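Projet de semestre : apprendre à deux bras à ranger des claquettes
Rapport de mi-parcours, mis en ligne le 21/9/21

Bon, je reprends là où s'arrêtait la note de mai. À l'époque on avait un sujet (la téléopération à deux bras), un nom de projet, Hesano, et pas grand-chose d'autre. Depuis, on est passés par une phase « cubes en mousse » que je ne raconterai pas, parce qu'un cube en mousse se laisse attraper n'importe comment et qu'on n'y a rien appris du tout. Du coup on est passés aux claquettes de piscine, et là, tout de suite, c'est une autre histoire !

La consigne est bête comme chou : six claquettes en désordre sur la table, trois paires, une petite étagère en bois au fond. L'opérateur doit reformer les paires et les poser sur l'étagère, côte à côte, dans le même sens. Le programme n'entend pas parler de « paire » ni de « gauche » ou de « droite », il reçoit seulement les images et les positions des articulations pendant qu'un humain pilote. Toute la méthode est là : on montre, on remontre, et on espère que le réseau (une petite politique d'imitation que j'ai appelée Curton) finit par en tirer une régularité.

Pour piloter, on tient deux bras meneurs, un dans chaque main, et les bras suiveurs recopient. Ça paraît naturel, mais les premières heures sont franchement humiliantes. On n'a aucun retour d'effort, donc on serre trop, on tape dans la table, on lâche trop haut. Le passage le plus délicat, c'est quand les deux pinces travaillent au même endroit au-dessus de l'étagère, avec une claquette verte contre l'autre. À ce moment-là il faut bouger une main à la fois, lentement, et résister à l'envie de tout corriger d'un coup.

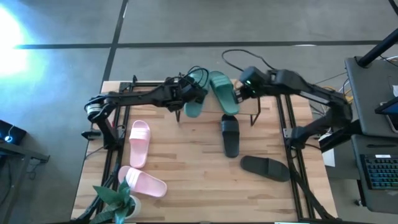 Peñalver m'a écrit après avoir lu le brouillon : « Tu devrais imposer un ordre aux opérateurs. Si l'un commence toujours par le vert et l'autre par le noir, ton réseau va faire la moyenne des deux et viser entre les deux paires. » J'ai d'abord trouvé ça exagéré, puis j'ai regardé les essais de Curton, et la pince descendait pile dans le vide entre deux claquettes. Message reçu.

On a donc refait le protocole. Maintenant c'est la paire verte d'abord, ensuite la noire, et la rose pour finir. Chaque démonstration part d'un nouveau désordre et s'arrête quand les deux bras sont revenus en position de repos. Si l'opérateur fait tomber une claquette de la table, on jette l'épisode. S'il la rate et la rattrape proprement, on le garde (j'y tiens beaucoup, à ces rattrapages, c'est la seule façon que le réseau voie à quoi ressemble une erreur et comment on s'en sort).

Côté volume, on visait 2 000 démonstrations avant la rentrée et on en est à 2 162. Je suis assez fier de ce chiffre, vu que chacune demande de remettre la table en vrac à la main, et que fabriquer du vrai désordre est plus dur qu'on ne croit. Au bout d'une heure, on repose toujours les claquettes aux mêmes endroits sans s'en rendre compte. J'ai fini par tirer les positions de départ au sort avec un petit script, et les gens râlent un peu mais ça marche.

L'autre gros chantier, c'étaient les points de vue. Une seule caméra en hauteur ne suffit pas : vu de dessus, on juge très mal à quelle distance du plateau se trouve une semelle. Avec une vue basse, presque au ras de la table, la hauteur saute aux yeux, et c'est exactement l'information qui manquait au moment de lâcher.

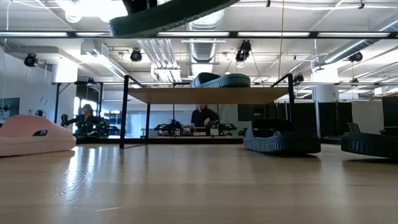 Fig. 2. Une claquette vert foncé tenue en l'air par la pince, une autre déjà sur l'étagère.

Avec les deux vues combinées, Curton pose nettement moins souvent de travers. Sur une série de 50 essais autonomes, plus de la moitié vont au bout de la première paire, ce qui n'a l'air de rien mais au printemps on plafonnait à zéro ! La suite est plus fragile. Dès que deux claquettes se chevauchent, la politique hésite, avance, recule, et parfois reste plantée au-dessus jusqu'à ce que j'arrête l'essai.

Ce cas du chevauchement, je l'avais sous-estimé. Pour un humain c'est évident, on prend celle du dessus. Par téléopération, chacun a sa technique : il y en a qui pincent la bride, d'autres qui poussent la semelle pour dégager l'ensemble avant de saisir. Les deux se défendent, sauf que mélangées dans le même jeu de données, elles se contredisent.
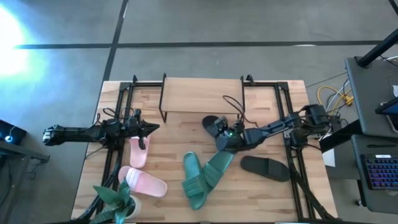 J'ai donc décidé de garder uniquement la prise par la bride pour la prochaine campagne, et de réenregistrer tous les départs où deux claquettes sont croisées. Ça représente pas mal d'heures aux commandes, mais l'atelier Mundov nous laisse la table jusqu'à la fin du semestre, donc autant en profiter.

Reste à faire : alléger les bras meneurs (au bout d'une matinée, on a les poignets en compote), comparer l'apprentissage avec et sans les épisodes de rattrapage, et rédiger proprement la partie sur la synchronisation des caméras, qui pour l'instant tient sur un coin de cahier.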